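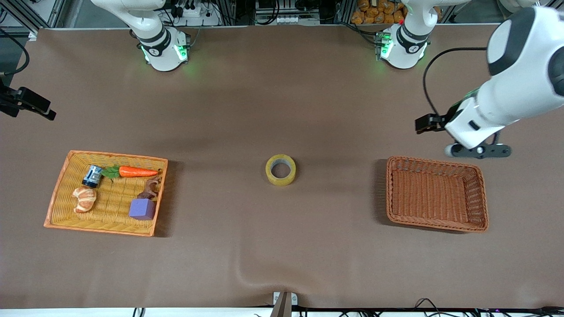 Figure 4. Shallow woven tray holding five items, with a roll of packing tape on the cloth beside it.

3.2 Mixed contents in open trays

Household sorting was examined through 758 tray arrangements compiled for the Buenaventura study. Trays were classed as mixed when food items, or toy versions of them, shared the space with unrelated goods. The tray in Figure 4 meets this definition: a small can lies near a toy carrot and a toy croissant, while a purple foam cube and a wooden animal figure occupy the same tray. Items left outside – the tape, in this case – were coded separately, following Lagman and Estrella. Coders recorded placement only and made no judgment about tidiness.

Contact: Virgilio Abella, Firnau | Back to top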